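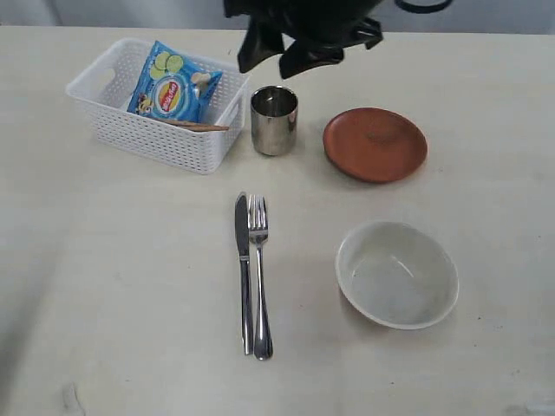 Cell 2, oblique view, table layout B.

Ticket 221 – gripper stops short of basket
Site: Flimcombe
Opened: Apr 22, 2019
Assigned to: Trinity Calloway

Reported: arm halts on approach and times out after 60 seconds. Operator blames the new fingers from Tollach. I doubt it. We heard the same story in March and it was a loose connector.

Checked the wrist connector, reseated it, no change. Swapped back to the old fingers for one run and got the same timeout, so I put the new ones back on. Log shows error 4000, which the Tran manual calls "path limit" and leaves at that.
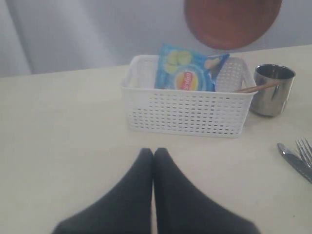

Wrist camera calibration was last on my list and should have been first. The offset file on the controller is the one from the Flustthorpe cell. I used the basket for the check – its rows of small holes give plenty of edges to line up on, and the fingertips show in the same view. Loaded our own file and started a batch of 92 approaches.

Vendor says a firmware update will "also help." Not installing it until they tell me what it changes. Leave the new fingers on. Ticket stays open until the batch is done.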